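Projects > Damus Fund > Progress reports > Open day

Progress report: Sketevero garment handling project
Prepared by Yolandi Botha, Okeck

The open day took place on Saturday, July 10, 2021 at our Farooqui Road workshop, as agreed in the grant plan. We ran 18 demonstrations between ten and four. Attendance was 51, which is lower than we had planned for, mainly due to the limit on numbers in the building.

Each demonstration used the two-armed bench set-up and ordinary second-hand clothes. Visitors from the sorting depots asked to see heavier items, so we moved jeans to the start of the programme and left shirts for later sessions.

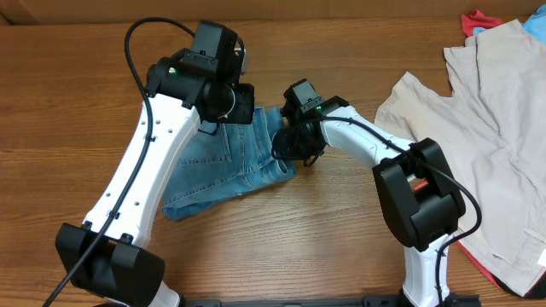 Denim is still the slowest material for us. The arms have to find an edge and take hold of it before any folding can start, and thick seams make this harder. Two sessions overran for this reason and one was stopped early when a cable needed re-clipping – the delay was ten minutes and no parts were damaged.

Spending on the day came to £1,956, including printing and extra insurance. This is within the budget line and no further claim will be made against it.

Two depots have asked for a follow-up visit. We would like to hold these before December and will send dates for approval. The written feedback is being typed up and will go in the next report.

Contact: Okeck project office | © Okeck 2021 | Back to top
Shares: 2 | Comments: 0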